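Why Does Everybody Queue on the Left? Waiting Lines at the Stamcombe Cafeteria
Term report, 8 May 2004

The Stamcombe cafeteria has 2 registers and one line. Our group wanted to know how this could be, given that both registers are open, both have a person sitting at them, and the right one is closer to the desserts.

We watched the lunch rush from a table by the door and wrote down each customer's choice on a grid. The method comes from the Granström handout, which assumes customers are rational and arrive one at a time. Ours came in herds after chemistry.
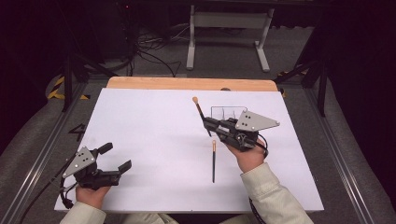 Over the whole study we logged 1541 customers, and 90 percent of them went left. The average wait on the left was about four minutes. On the right it was too short for our stopwatch, or for the member of our group holding it.

We then put up a sign reading BOTH REGISTERS OPEN. People read it, nodded, and went left.

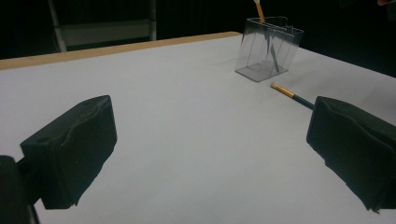 Fig. 2. White tabletop with light wooden edge.

A short survey followed. Of the 40 people who answered, most said they had joined the line because there was a line. Two thought the right register was for faculty. One asked if we were from Pumudent and wanted a refund on a meal card.
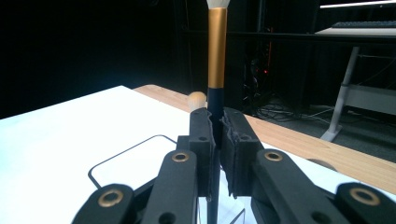

4. LIMITATIONS

We only covered lunch. The Ulledlow building has a cafeteria too, and we meant to compare the two, but it closed for painting and will not reopen until June. Also, by the second week the cashiers knew us and had started waving people over to the right, mostly out of pity. Those customers are counted in the totals.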